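Notes from the sim comparison meeting, 2023-12-29. I'm the one writing them up again, so please read them with the usual patience and shout if I've put words in your mouth. Five of us on the call, one joined halfway through item 3 from a train and dropped out twice. Started ten minutes late.

## 1. Last time's minutes

Agreed, with one correction. I'd written that the Zollus controller was "signed off" in November, and it wasn't. It was agreed as the one we'd start with. I've changed the wording in the shared copy.

Carried over from last time:

- Licence renewal for the second workstation: done.
- Tidying up the results folder: not done, and that one was mine. I've moved it to the end of the actions list so I have to look at it every time I scroll down.
- Asking Pattinasarany whether they want the kitchen tests as well as the bedroom ones: asked, and they do, but bedroom first and kitchen only if there's time left.

## 2. Where we've got to with the runs

We now have 322 runs logged across both controllers, all on the small-object task in the bedroom. That sounds lovely until you take out the ones where the settings file was wrong, the ones somebody started and then stopped by hand, and the overnight lot where the lighting was left on the old preset. What's left is 200 that we all agree can be compared fairly, split evenly between the Zollus and the Indireo.

I suggested keeping the overnight lot in with a note beside it. I was outvoted, fairly firmly! The argument against was that the wrist view in those runs is so much brighter that the grasp picker behaves differently, and we'd be comparing lamps. Fair enough. They stay in the archive folder and out of the totals.

Of the 200, 73 ended in what we're calling a clean lift: object off the blanket, held for the full hold period, no slip and no second grab. Everyone thought that was low. It's a nasty task, though, thin things on soft bedding, and I was rather relieved it wasn't worse.

## 3. The two controllers

This took up most of the meeting and I've tried to boil it down.

**Zollus.** Quick, and very tidy in free space. It gets the arm over the bed and into position with hardly any wobble, and the paths look the same every time you play them back, so finding a fault is easy. The trouble starts at contact. It wants to reach the exact height it was given, and when the blanket is in the way it simply pushes on. Then the fingers sink in and come up with a pinch of bedding along with whatever we were after, or sometimes just the bedding.

**Indireo.** Slower on the approach, and it drifts a bit at the end of long moves – you can see it hunting for the last little stretch. But it gives when it touches something. On the blanket it stops about where you'd want it to. The failures we get with it are mostly sideways ones, where one finger arrives a touch early, nudges the object, and the other one closes on nothing.

There was a long back-and-forth over whether we're being unfair to the Zollus by running it on the default stiffness. My view was yes, a little. We've spent two full afternoons fiddling with the Indireo's numbers and hardly touched the other one. Somebody pointed out that Pattinasarany will most likely run it on the defaults as well, so the defaults are what we ought to be testing. Both points went in the notes and we agreed to do a short set with the stiffness turned down, and to report it in its own table so it doesn't get mixed up with the main one.

Delay on the camera feed also came up. The Indireo takes the wrist image some 33 milliseconds later than the Zollus does, and we don't know if that's the controller or our own bridge code. I'd put money on the bridge code, having written most of it. I'll check with the timing log switched on.

Nothing decided on a winner, and I've been asked to write that down in so many words.

## 4. Gripper: keep the parallel one, or try the Drernico?

The Drernico model finally arrived, with its linkages all separate and the joint limits missing, so it needs a bit of work before it'll close without going through itself. It's got longer, thinner fingers and on paper it ought to be kinder to things lying flat.

For trying it now:

- The sideways nudge problem might simply go away with thinner tips.
- Pattinasarany mentioned it by name in their first email.

Against:

- We'd be changing the controller and the gripper at the same time, and then good luck telling which of them helped.
- The model isn't ready, and whoever fixes it isn't doing the stiffness set.

I came in keen on it and got talked round. We finish the controller comparison on the gripper we have, then do the Drernico as its own piece of work with whichever controller we end up preferring. One of us wanted it noted that this had been said in November as well. Noted.

## 5. Cameras

Two views are being saved on every run at the moment, one from the wrist and one looking across the room. The question was whether we need both, seeing as the storage is filling up much faster than planned.

I'd like to keep both. The wrist view is what the grasp picker sees, and it's the only place where you get a proper sense of where the fingers are at the last moment. But on its own it can be baffling. I've sat there playing one back with no idea which way up the arm was or what I was looking at, then opened the room view and had it sorted in seconds. And the room view on its own isn't much good for judging finger gaps on anything small.

We had one of each up on the shared screen while we talked:

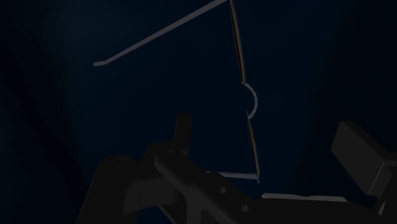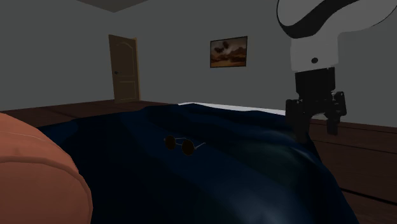 The glasses lying on the blanket in the second one are what we keep coming back to, with that thin arm and all that navy bedding behind them. Two of us feel the navy is making life needlessly hard for the wrist camera, and we had a look at the first picture with that in mind: pale, narrow shapes against a very dark background, and the gripper itself dark grey, so its outer parts don't stand out much either. The other side of it is that real bedrooms have dark blankets in them, and if we swap it for a cream one we'll only have to come back to this later.

What we settled on in the end was to leave the bedding alone for the comparison and add a lighter blanket as an extra for the kitchen phase, or before it if anyone gets a spare hour. Both camera views stay. The room view gets saved at half the frame rate, and the wrist view stays as it is.

There was also a suggestion of a third view from the side of the bed, low down, to see how far the fingers go into the fabric. I like it a lot. It'd only need to be switched on for the stiffness set, so the storage shouldn't suffer too badly.

## 6. How we're scoring

Quick one, or it was meant to be. At present a run is either a clean lift or it isn't, and that throws away a lot. A run where the object comes up and slips just before the end of the hold counts the same as one where the arm never gets near the bed.

We'll add a middle grade for "lifted but not held", marked by hand from the recordings. I asked whether picking up some blanket along with the object should count as clean, and opinions were split right down the middle, so for now it gets its own tick box and we can argue over it again once we've got the numbers.

Whoever marks a run shouldn't know which controller it came from. The file names give it away at the moment, so they'll need scrambling first.

## 7. Report for Pattinasarany

They'd like something short before the full write-up. I'm to draft two pages: what we ran, what we left out and why, the controller table, and a paragraph on the Drernico saying it's next. No recommendation in it yet. I've been told to keep my own opinions out as well, which, all right.

## 8. Actions

- Check the camera delay with the timing log on, both controllers (me)
- Short stiffness set on the Zollus, own table, side camera on
- Room view to half frame rate, from the next batch onwards
- Joint limits on the Drernico model, low priority
- Scramble the file names ahead of marking
- Add the middle grade and the blanket tick box to the scoring sheet
- Draft the two pages and send them round for comments (me)
- Results folder (me, still)

## 9. Any other business

The second workstation's fan is making that noise again. Please don't leave long jobs on it overnight until it's been looked at.

Next meeting once the stiffness set is in. I'll send dates round.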